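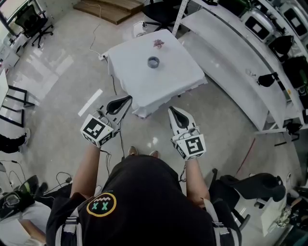
Does a loose cloth on a small square table ever stay flat?

Mine is white and keeps wrinkling at the front corner. The Kudley clips say they fix this. I doubt it. Anyone tried them?

Answers

Crescencio Robles, 6/15/24
Bought Kudley clips in November. They held the edge, but the wrinkle just moved over. Try a heavier cloth — or one cut to size — before paying for hardware.

vureo609
iron it

tratholm33
Ironing lasts a day, if that. I use a rubber pad underneath. Not convinced it helps much.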